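Ticket: bowls and cups binding when nested, cups ending up loose on the table
Opened by: Randa Saab
Assigned to: Periklis Deligiannis
Priority: low
Status: closed, with one item carried over
Opened: December 19, 2019

Reported problem

The coloured plastic tableware does not go back into one stack. The bowls nest, but a cup placed in the middle either falls over inside the bowl or lifts whatever is put on top of it. The remaining cups are left lying on the cloth. The crate supplied by Jilley closes only if the bowls are in a single stack and the cups are in a separate column beside it. At present the lid stays up at one side.

Steps already tried by reporter

Pressed the stack down by hand. The bowls went tight and had to be twisted apart.
Put the crate lid on with a weight on top. No change after a night.
Put the cups in first and the bowls over them. Stack leaned.

Comment — Periklis Deligiannis

Please confirm which set this is. We hold two, the Huten one and the older Pomusent one, and the bowls of the two sets look alike but do not have the same wall angle. If they have been mixed in the crate, the binding is explained and no amount of pressing will help. Also please stop pressing.

Comment — Randa Saab

Underside stamp is worn on most of them. Chiến Tô thinks they are all Huten. I have not checked each one against the list. Pictures attached, all from the same table.
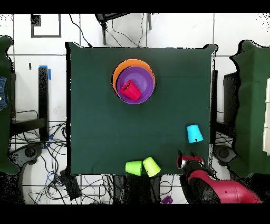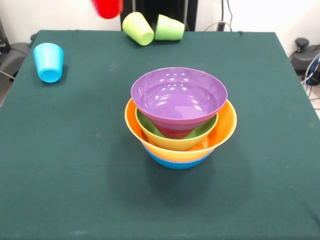
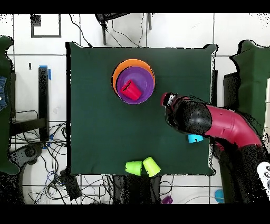

Comment — Periklis Deligiannis

Thank you. Two separate faults, so I will treat them separately.

Fault A, cup inside the bowls. The red cup on its side in the purple bowl takes up the depth that the next bowl needs. A cup should not be stored inside the bowls at all. The foot of the cup is narrower than the floor of the bowl, so nothing holds it upright and it goes over at the first knock.

Fault B, loose cups. The lime green ones are on their sides at the edge of the table, one of them leaning over the edge of the cloth. They will roll. Stand cups upside down on the rim, as has been done with the blue one in the first picture, until they are ready to be stacked.

Procedure to follow, on a flat table with the cloth pulled straight:

1. Take every piece out of every other piece. Do not start from a part-built stack.
2. Wipe the inside walls and let them dry. A damp wall is the usual cause of two bowls sticking.
3. Sort the bowls by rim width, widest first. Ignore colour — the colours do not follow the sizes in either set.
4. Lower each bowl in without turning it. If it stops early, take it out and try the next one down.
5. Stack the cups on their own, rims down, in one column.
6. Bowls to the left of the crate, cups to the right, lid last.

If a bowl sticks, stand the outer one in warm water for 2 minutes and lift the inner one straight up. No knives or rulers between the walls. The last set lost a rim that way.

Comment — Trí Ung

Did steps 1 to 4 this afternoon. All bowls seat except one, which stops 6 mm short of where it should be. Turned it, same result. Compared it with the Doherty catalogue sheet and the profile is not Huten. I think it is Pomusent.

Comment — Periklis Deligiannis

Then it belongs in the other crate. Please check whether the other crate has a Huten bowl in its place. Leave the stack unpacked until you know.

Comment — Trí Ung

It did. Swapped. Stack now goes down fully and comes apart with one hand. Cups in a column, 4 mm clear under the lid. Closes on both sides.

Comment — Hưng Võ

Can we mark them? A dot of paint under the foot would do, one colour for each set. The stamps will be gone altogether by June.

Comment — Periklis Deligiannis

Agreed. Under the foot only, never on the wall, as paint on the wall will cause the same binding again. Hưng to do both crates and to write the set name inside each lid.

Resolution

One bowl from the wrong set, exchanged. Cups no longer stored inside bowls. Procedure printed and taped to the crate. Marking of the feet carried over to Hưng Võ as a separate item. Ticket closed by Randa Saab.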